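3.2 Materials and layout of the sorting station

Each station consisted of a flat work surface, one wire basket and a set of household containers drawn from the Plavley pool. The basket was kept on the work surface throughout the session, and the containers were placed in it or in front of it according to the trial list. Participants received the list at the start of the session and could refer to it at any time. 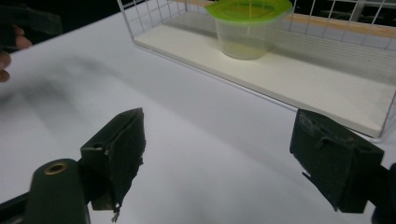
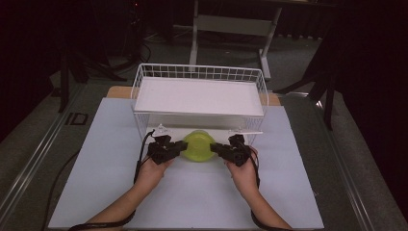
Figure 4. The white wire basket on the work surface. First panel: a clear plastic cup with a lime-green lid inside the basket. Second panel: a round yellow-green container in front of the basket.

The basket was selected after a short comparison of open storage forms carried out at the Clunddale site. Solid-walled boxes hid the lower part of their contents, and participants in the comparison frequently lifted items out in order to identify them. Wire sides allowed the contents to be seen from a seated position. Small items could tip when their base came to rest between two wires, and a flat board was therefore specified for the bottom of every basket used in the main study.

The pool held 218 containers, of which 197 were retained after inspection. Containers were removed if the lid no longer closed, if the rim was cracked, or if printed text made the original contents obvious. The last of these criteria was applied strictly. Earlier work by our group (Nyitrai and Dobos) had shown that people tend to group containers by what they once held, even when instructed to group them by size or shape, and the effect was strong enough to obscure the differences of interest here.

Color was treated as a secondary attribute. Lids and containers in the yellow to green range were kept in the pool because many kitchens hold items in similar shades, and a pool made up of strongly contrasting colors would have made the task easier than ordinary tidying. Participants were not told that color would be considered in the analysis.

3.3 Placement rules

A placement was recorded as complete when the container stood inside the basket with its base fully supported by the board. A container leaning against the wire was recorded as partial. A container left on the work surface was recorded as not placed, regardless of its distance from the basket. Two raters, Geagea and Carrilho, coded all placements independently and met at the end of each week to settle disagreements. Most disagreements concerned low, round containers, which can appear level when one edge is resting on the wire.

No instruction was given as to where in the basket an item should go. Participants who asked were told to put it wherever they would put it at home. The position chosen for the first item was entered on the coding sheet by quadrant, and later items were entered relative to the first. This relative scheme was adopted at the suggestion of E. Hajdu, who had used a similar one for pantry shelves in the Veres survey.

The main study comprised 400 sessions. Sessions in which the basket was moved by the participant were retained, and the new position was noted on the sheet. Where a participant emptied the basket and started again, only the second arrangement was coded. Results by container shape are reported in Section 4.1 and results by lid color in Section 4.2.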